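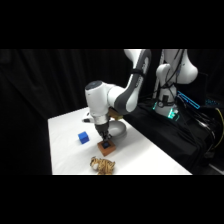 The Clarkham Practice is a voluntary code of good practice for laboratories that run robot arms on tabletop handling tasks. It sets out how a bench is to be prepared, how objects are chosen and placed, and what is to be written down before a trial is counted. It is not a safety standard and does not replace one. Laboratories using it are expected to meet the machinery safety law of their own country first.

Origin

The code grew out of a disagreement between two research groups, one at Clarkham and one at Ogola, which had tried to repeat each other's grasping results and failed. Kerubo Makori and Percy Villanueva compared the two sets of notes and found that the benches differed in table covering, lighting and the starting posture of the arm, none of which had been recorded by either group. Their first draft was circulated in January and ran to 13 clauses. The current edition, dated May 5, 2018, has 10, several of the original clauses having been merged.

Scope

The code applies to fixed-base arms with a gripper, working over a level surface at which no person is seated during a trial. Mobile bases and suction tools are excluded. A bench with more than one arm is covered, provided the arm not under test is parked clear of the working area and its state is entered in the log.

Bench preparation

Clause 1 calls for a plain, matte covering in a single colour, fixed so that it cannot travel with the gripper. Creases are tolerated if they do not tip an object or stop it sitting flat. Clause 2 deals with the background, which should be dark or neutral and should not change during a series. Clause 3 requires cables to be routed off the working surface, with enough slack for the full travel of each joint.

Cameras are dealt with in Clause 4. At least one must be fixed relative to the table, and a second may be carried at the wrist. The wrist view must take in part of the gripper

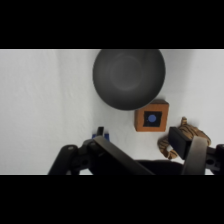

as well as the object being approached, so that finger position can be judged from the recording alone. Exposure is to be locked before the first trial. If a wrist camera is knocked, the series is stopped and the mounting checked – a clause the Ogola group asked for and the Clarkham group at first resisted.

Objects and layout

Clause 5 asks that an object set mix rigid and soft items, and that it include at least one open vessel. Clause 6 states that layouts are to be recorded by photograph before the arm moves. Written descriptions of position may be added but are not accepted alone.

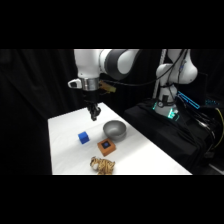
Spacing is the most disputed part of the code. Early drafts set a minimum clear distance between all objects, which made trials easy to score but produced layouts unlike any ordinary table. The current text grades layouts as open, close or crowded, according to the smallest gap on the bench. A blue cube standing apart from its neighbours would be open if taken alone, but a square box set nearly against the side of a bowl brings the whole layout into the close grade. Soft toys are measured from the outermost part of the body, including any raised tail or limb. The grade is fixed at the start and is not revised if objects are pushed together later.

Conduct of trials

Under Clause 7 the arm begins each trial from a logged posture with the gripper empty. Clause 8 forbids touching an object by hand once the trial has started. An operator who does so must mark the trial as assisted, whatever the outcome. Clause 9 requires failed and abandoned trials to be kept with the rest, and Clause 10 covers file naming and storage.

Use and criticism

Isitz, a firm supplying bench fixtures, adopted the code for its in-house testing, and the Prandberg archive requires it for deposited recordings. The archive held 2,095 compliant trials at its last published tally. Keerthana D'Souza has argued that a uniform background flatters vision systems and that results should not be carried over to cluttered rooms. Elibariki Mwakalinga has objected to the grading of layouts by a single gap, as one close pair outweighs everything else on the table. A revised Clause 6 that would grade each object separately is under review.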